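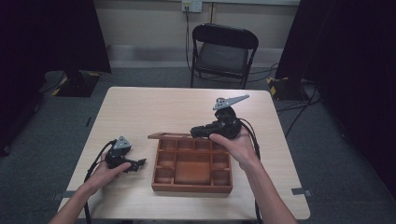
divided wood box, sliding lid partway open

Saved seed storage, what are you all doing these days
Druvgate Growers Board > Seed Saving > General

jhaslinger
Posted Mar 14, 2023
Typing this on a break so forgive the mess. I've got too much seed. Beans mostly, some tomato, lettuce, a stupid amount of calendula. Up to now everything lived in coin envelopes in a shoebox and last December I lost a whole batch of pole beans to weevils. Opened the envelope and it was dust and bugs.

So new system. Thinking about the wood box for the stuff I'm planting this season, sorted by sowing month, and then the long term stuff goes in jars in the chest freezer. Questions:

1. is wood ok or does it hold damp
2. do I freeze everything or just beans
3. silica gel, yes or no, and how long

Basement is dry-ish. Kitchen is not. Zone 5.
Johanna

beanpole_senan
Sorry about the beans, been there. Freeze the beans for sure, but DRY THEM FIRST. If you can dent one with a fingernail it's too wet. Hit one with a hammer, it should shatter. If it mushes give it another couple weeks. Wet bean in a freezer is a dead bean.

Wood's fine for this year's packets. I wouldn't keep anything in it past one season.

MBunting
I'd say no to wood at all. Mice. I had a nice cedar chest in the garage and they went through the corner of it in one winter. Glass or tin, nothing else. Also a sliding lid isn't a seal, air goes right in and out.

beanpole_senan
She said basement not garage. And it's for packets she'll open every week in spring, who wants to unscrew a jar every time you want a pinch of lettuce

MBunting
I do. Takes two seconds. Mice live in basements too Senan.

corina_n
Silica yes. I use the color changing kind. Same weight of gel as seed, sealed jar, leave it a week for small stuff and up to two for beans, then take the gel out and move seed to its real jar. You can overdry beans, they get hard seed coats and sit in the ground doing nothing. Did that to a jar of limas and got terrible germination till I nicked them.

Lettuce you don't need to freeze. Cool and dry and it'll go a few years. Onion and parsnip I don't bother saving past one winter whatever I do to them.

jhaslinger
Thanks, the hammer thing is great, my kid will want to do it. Corina when you say jar do you mean canning jars? I've got Flernus ones with the rubber ring but some of the rings are cracked.

corina_n
Toss the cracked rings, get new ones. Or plain canning jars with new lids. Test: put a dry paper towel in, close it, sink it in a bucket overnight. Towel's wet, jar's no good.

b_luethi
Going to disagree with most of the above. I run the seed table for the Grerkcombe swap and we keep about none of it frozen. Last inventory was 1,438 packets, all paper, all in a cool closet with a dehumidifier. We do germ tests every winter and the beans are fine at four years. Freezer is for people holding seed a decade. Most of us are growing it out every two or three years anyhow.

Weevils is a seperate problem. For weevils you freeze once, a week should do it, then take the jar out, let it come to room temp BEFORE you open it, and store normal. No need to live in the freezer.

MBunting
Closet with a dehumidifier isn't what most people have Benedikt

b_luethi
It's a cheap one. Half the cost of a chest freezer. But ok, fair.

beanpole_senan
The let it warm up before opening part is huge, please everybody read that twice. I ruined a jar of my granddad's beans opening it cold in July. Condensation all over them and I didn't notice, put the lid back on. Moldy by fall. Got 12 plants out of what I could rescue and I've been building it back up from there.

jhaslinger
Oh no. Which bean?

beanpole_senan
Bañuelos, it's just what the family calls it, after the guy my granddad got it from. Brown pole bean, cooks up creamy. No idea what it is officially. Happy to mail some after harvest if I get enough.

corina_n
Me please if there's extra.

One thing on the sorting, Johanna. By sowing month sounds good and then you succession sow lettuce and it belongs in five slots at once. I tried it. Now I sort by crop and write the dates on the packet.

jhaslinger
Hm. Hadn't thought of that. Maybe split it, small packets for the repeat stuff? One in every month?

MBunting
You'll lose track. By crop. Alphabetical if you have more than a few.

beanpole_senan
Month works fine for me, I just move the lettuce packet along when I'm done with it. Takes no brain at all

MBunting
Well that suits you then

b_luethi
lol. Whatever you do put the YEAR on it. We get donations every year that say "red tomato" and nothing else. We had a jar come in with what must be 2,000 calendula seeds and no date, no name, nothing. Tested it, almost none came up. Compost.

jhaslinger
ok that was not my calendula I swear

Plan so far: hammer test tonight, beans in the freezer for a week then out, new rings, lettuce stays in paper. By crop. I want to keep 300 beans of each kind minimum, does that sound like enough or overkill?

corina_n
Plenty for a backyard. Keep half back and don't plant it all the same year, in case of hail or groundhogs.

MBunting
Or mice.

jhaslinger
Or mice. Will get a tin for the box to sit in, Maureen, ok? Break's over, will post germ numbers when I have them.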